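**Umier notebook, February, 4:40 pm**

Demos for the pouch task -- thermometer in one hand, purple drawstring pouch in the other, over the tray.

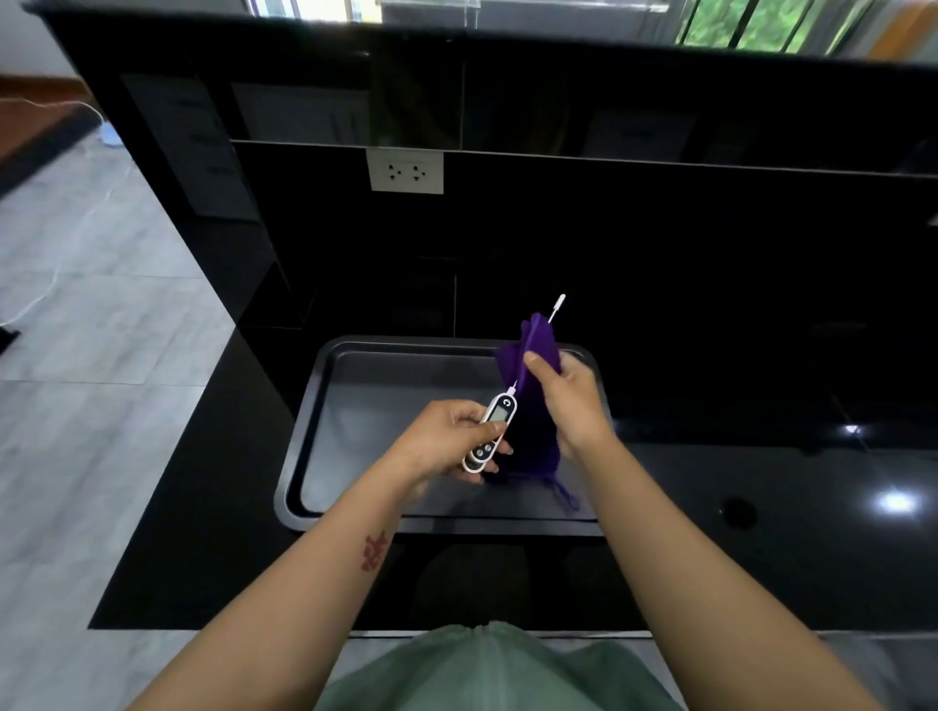
Cristóbal thinks 59 demos is too few for cloth and wants 700 before we touch the policy again. I'd love that, but my wrists wouldn't! Trying his other idea first: keep the 59, relabel the grasp point on the pouch's upper edge, retrain overnight. Last checkpoint got 12 of 23 rollouts (mostly lost the probe behind the fabric). Run name is fekville-b.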